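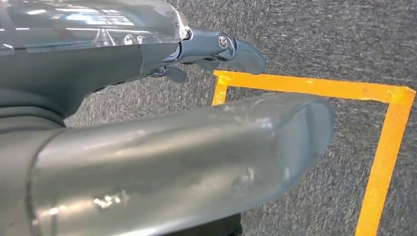
Pre-run inspection, placement repeatability study
Cell 2, Ploluvstead. Checked by: Zuweira Fiadzo. Comments for: Idrisa Tanui

1. Floor markings
Tape stuck down on carpet, corners square. PASS, with comment.
Comment: the tape is worn and a bit frayed. The draft scores a placement against the tape edge to 7 mm. I would like to see someone find that edge to 7 mm twice running.

2. Hand and clear cover
Finger screws seated, cover secure at the wrist. PASS.
Comment: the cover throws a lot of glare into the wrist view. Has the Tuvov method been tried with the overhead lights off? The draft doesn't say.

3. Table, plate and black frame
Plate flat on the table, cable at the wrist free of the work. PASS on safety, HOLD on method.
Comment: the fingers press on the frame while it lies at a slight angle on the plate. Fine by me, but the draft calls every start "aligned". Aligned to what? Marcelle to define it.
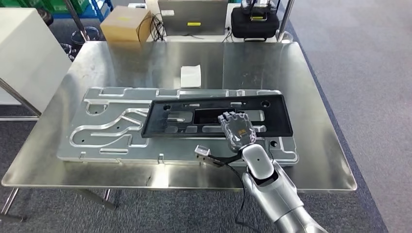

4. Clearance over the floor area
Arm kept above the carpet, nothing in the hand during free moves. PASS.
Comment: wrist view blurs when the arm moves. If blurred views were left out of the 192 trials, say how many. I found 47 with no note at all – that is not a small gap.

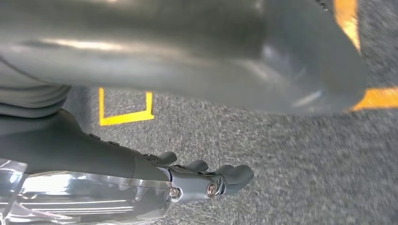 5. Emergency stop and log
Stop tested from both sides. Log signed up to trial 26 only. FAIL.
Comment: no claim of "reliable" until the rest is signed. Recheck in August.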